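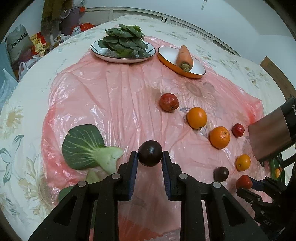

Hodidum Puts Grallex Seal Kits on the Shelf, Leaves "Maintenance-Free" Off the Label

SALINAS — Hodidum, which sells and repairs hydraulic cylinders, hand pumps and hoses, will begin stocking the Grallex line of replacement seal kits in May. The kits will be sold without the word "maintenance-free," which appeared on the first box artwork we were sent. We asked for it to come off, and it came off.

We have been in this trade long enough to have read that word on a good many boxes. Most of the cylinders that come into our shop leaking had seals that somebody once called maintenance-free. Grallex may well be better than what we sold before. We think it is, a little. We aren't ready to say more than that.

Each kit includes a rod seal, a piston seal, a wiper, two backup rings and a printed sheet showing which way around they go. There are 40 sizes in the line, covering most single-acting cylinders from 5 tons up to 100 tons. Double-acting kits have been promised to us. We will announce those when they are in the building.

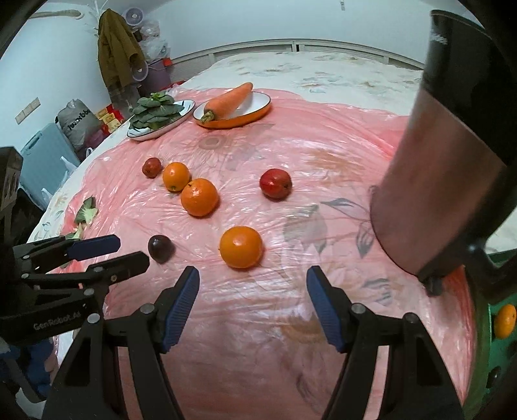 Seals are hard to sell truthfully, as the part that wears out is the part the customer can't look at. A cylinder can hold pressure on the bench in the morning and creep down under load the same afternoon, and the outside of it looks the same both times. With a piston seal you get a drip, or a gauge that won't stay put, and by then the load is already up.

"I was told these would outlast the cylinder," said Danica Machala, service manager at Hodidum. "I've been told that before. I asked how they knew, and the answer was a chart. So we put a set on the Sulham bench and ran it ourselves."

The Sulham is our own test bench. A 10-ton cylinder fitted with a Grallex kit went through 1437 full strokes under load before we took it apart. The rod seal was fine. The wiper had picked up a nick on one side, which could have been the wiper or could have been the way we installed it. The piston seal showed light wear and was still holding. It was one cylinder, in clean oil, indoors. Please don't read it as a promise about a cylinder that lives in the back of a truck.
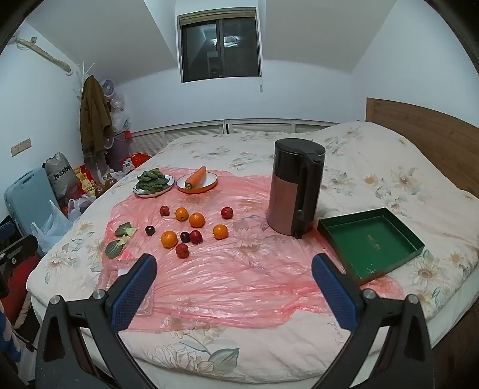 What we suggest customers do

Keep checking. If you inspect your cylinders every month now, go on doing it every month with these kits fitted. Change the oil when you would have changed it. Replace all the seals in the kit together, even if only one looks bad, and take a cylinder out of service if it creeps.

Kits can be bought at the Salinas counter or added to a repair order. We will fit them for the same labor charge as any other seal set. Customers with an older cylinder should bring in the model number, or the cylinder itself, drained and with the ports capped. The size chart is decent — it has two entries we have asked to have corrected, and the counter staff know which ones.

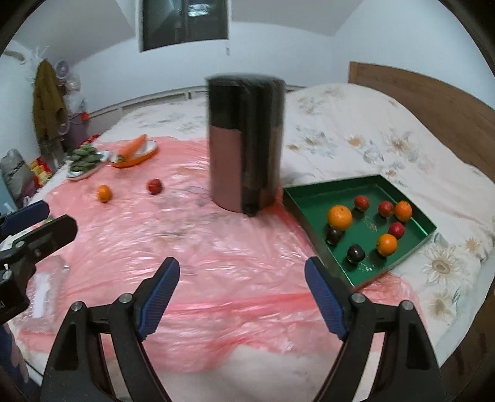 Tall cylindrical container standing on pink plastic sheeting.

Returns

Unopened kits may be returned for a full refund. Opened kits may be returned if a part is missing or is the wrong size. If a seal fails early, we want to see it, along with whatever is left of the others from the same kit. Put them in a bag with a note saying what oil you were running and leave it at the counter for Danica Machala.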